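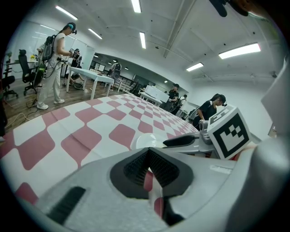 SECTION 8: TABLECLOTHS AND OTHER LARGE PIECES

Now for the part most owners bought the Umero for! Napkins and pillowcases are good practice, but a big cloth rolling out smooth on the far side is a real pleasure, and once you have the knack a full-size one takes very little effort. Read Section 3 (Heating Up) first if this is your first go with the machine.

Before you start

Cloths press best when slightly damp. If yours has dried fully on the line, sprinkle it with clean water, roll it up like a towel and leave it for an hour. Check the care label and set the dial to match. For mixed fabrics, use the setting for the more delicate fibre.

CAUTION: Never feed in anything with metal hooks, plastic beads or glued-on trim. The hot plate will mark them and they can score the roller padding.

Pressing a square or oblong cloth

1. Turn the dial to your chosen setting and wait for the green light.
2. Place a clean chair or a drying rack behind the machine to catch the cloth as it comes through.
3. Fold the cloth in half, wrong sides together, matching the hems.
4. Lift the feed edge onto the roller and smooth it outwards from the middle with flat hands.
5. Press the foot pedal gently. The roller will turn slowly and draw the cloth in.
6. Guide the cloth with both hands well back from the red line. Keep a light, even pull.
7. If a crease starts to form, take your foot off the pedal at once, lift the plate with the side lever and straighten the fabric.
8. When the whole length is through, turn it over and feed it again from the other end.
9. Open the cloth out and run the centre fold through once by itself, on the lowest setting that suits the fabric.

NOTE: Checks and stripes are brilliant for learning on. Line up a row of the pattern with the front of the roller and you'll see straight away if you are drifting to one side.

CAUTION: The plate stays hot for a good while after switching off. Leave the machine open for 12 minutes before fitting the cover.

Round cloths

Fold into quarters and feed the straight edge first. Turn the piece a little on each pass, and go easy on the curved hem, which stretches if you tug it.

Laying the cloth

Let the cloth cool flat before it goes on the table. Warm fabric picks up new creases very quickly, and it would be a shame after all that lovely work! 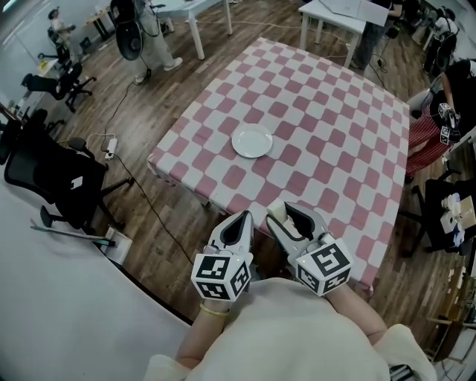 Checked cloth laid on a square table, with a single plate.

Putting cloths away

Roll them round a cardboard tube if you have the space, or hang them over a padded rail. Folded cloths are best refolded along different lines every few months. Spare roller covers are listed in Section 11 under part number 1112.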